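# Sakix – prepaid data prices, cleaned up

4 min read

Hi! I'm Benjie, and Sakix is my small table of what prepaid mobile data costs in Grekberg and the towns up the valley. I started it after paying for a 1000 MB bundle in Galang and finding the same thing at half the price two streets over (still annoyed). The table has 3505 rows, one per plan per month, from 17 sellers.

Each row has the seller, the plan name exactly as advertised, the allowance in MB, the price with tax, how many days it lasts, and a `notes` column where I ramble. Prices are in local money. I don't convert them – do that yourself with whatever rate you trust.

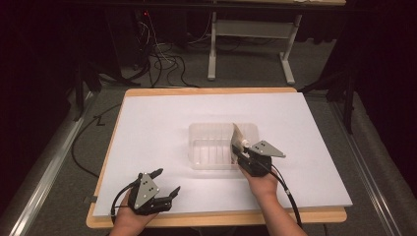
Why is there no column for price per gigabyte?

Plans that run out in a day look great next to monthly ones when you only compare that number, and people kept quoting it. Divide price by `allowance_mb`, multiply by 1000, and please keep `days_valid` next to it!

## Known problems

- Vodero changed its plan names in December, so its older rows don't join up with the newer ones. I have a half-finished lookup file in `extras/`.
- "Unlimited" plans have an empty allowance. Don't fill it with zero, your averages will go wild.
- Night bundles (midnight to 6 a.m.) are in there too, marked `night` in the notes.
- 4 rows have a price I typed from a blurry flyer. They're marked `check`.

## Using it

It's one CSV, UTF-8, commas. Share it, chop it up, put it in your thesis – just mention Sakix somewhere. I usually upload new rows on a Thursday, if work lets me.

## Comments

**Eun-seong Bang:** Do the family plans count once or per SIM?

**Benjie Pascual:** Once, with the total allowance. I'll add that to the notes.

**Eun-seong Bang:** Thanks, that explains my weird chart.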